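Heating the old school at Killton

The Killton reading rooms stayed cold for most of last winter. The building's manager, who looks after it for the Marnitz trust, has spent the months since trying to put that right.
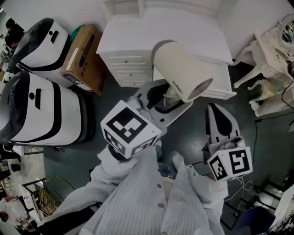
"We had 2 boilers and only one worked," she says. "You could sit by the radiator in your coat or go home, and most people went home."

Heinonen, the firm that did the survey, found gaps under 181 floorboards. Filling them cost almost £500. "I thought they'd tell us to buy a new boiler," she says. "They told us to buy filler first."

The second boiler will be looked at in January. Until then the rooms close at four on Fridays, and the children's hour has moved upstairs, where it is warmer.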